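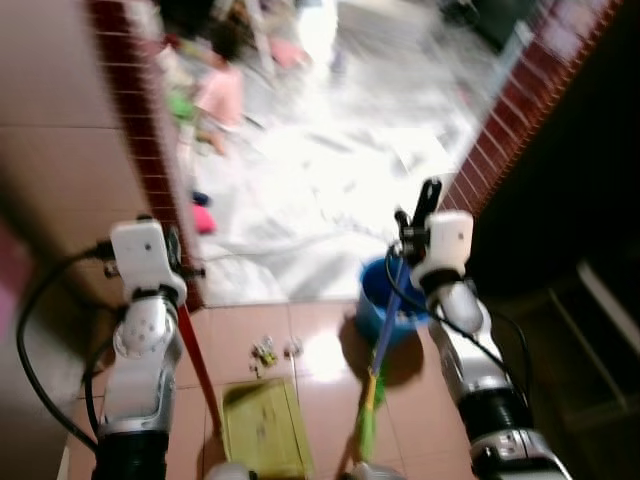 1/ Hiring the barn at Kastside for a party or a wedding: what you get and what it costs to add things. I get the same questions every week so I'm putting the answers in one thread.

2/ The hire runs from 10 in the morning until midnight. That includes setting up and clearing away. If you want the evening before for decorating, ask when you book. We can't promise it in December.

3/ Seated meal: 82 is the limit. Small children in high chairs count towards it, sorry. Evening guests can come on top of that but they'll be standing or out in the yard.

4/ Food. You can bring your own caterer. Agbeko have cooked here a lot and know the kitchen, and they do a good jollof for big numbers. Any other firm needs to come and look at the ovens first. There are 2 and they are small.

5/ Music goes off at half past eleven. Bands need to bring their own extension leads. The sockets by the stage are on one circuit, so please don't plug the tea urn in there as well.

6/ Parking is in the lower field, 30 cars. After heavy rain we close it and people use the station car park at Plemthorpe and walk up the lane. Bring a torch.

7/ Deposits: anyone who had to move their date this spring keeps the deposit and the old price. Yutong Fan is working through the list and will email you. Please don't pay again.

8/ Viewings start again on 8 June 2020, one household at a time. Message Zuzanna Czerwiński for a slot. Evenings are fine.

9/ Confetti: dried petals only, outside only.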